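Let the planner be slow at the gear
Opinion, by Bohdan Karpenko
3 Oct 2018

Since February I maintain the motion software for the gear cell at Joston, and I have changed my opinion on one thing. We measure our planners by the time they need to return a path, and I think this is the wrong number to put on the first page of a report.

Most of a path is easy. The arm crosses open space with open fingers, and any planner from the last years can do it well.
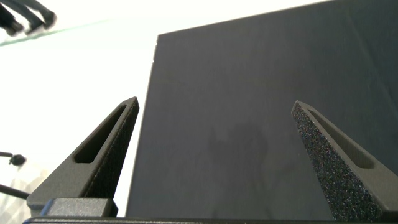

My complaint starts at the end of the path. Our old code, which we call Grodumley, treated the last 25 millimetres the same as the first 300. It gave one smooth curve, very nice to look at in the viewer, and it assumed that the part sits in the fingers exactly as the model says. With a gear between two soft pads this assumption is weak. A small tilt is enough to make it false.

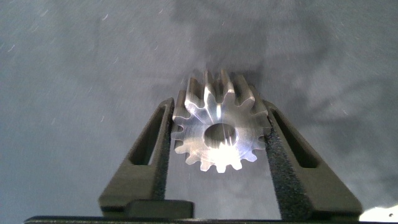 Metal spur gear held between the foam pads of the gripper.

My colleague Hsiu-ying Yu argued for a second pose estimate after the grasp, from the wrist camera, before anything else is planned. I was against it at first. It cost us 31 lines of configuration and a pause that every visitor notices. But bright metal is difficult for perception, and I prefer a pause to a confident guess.

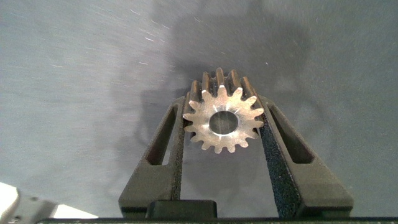
There is a fair objection. Some people say the controller should absorb this error: make the arm compliant, let the teeth find each other, and keep the planner simple. I agree with half of it. Compliance helps when the error is small, but it hides the error from the log, and then we tune the wrong program for weeks — I did this myself, with four versions of the same gain file.

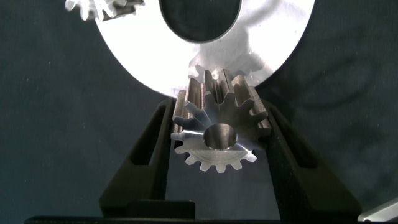 So my proposal is modest. Report the planning time for free motion and for the approach as two separate numbers, and store the in-hand estimate beside both of them. Our log tool, Festico, can already save these fields, although they are switched off by default. I would like to see them switched on in the next release.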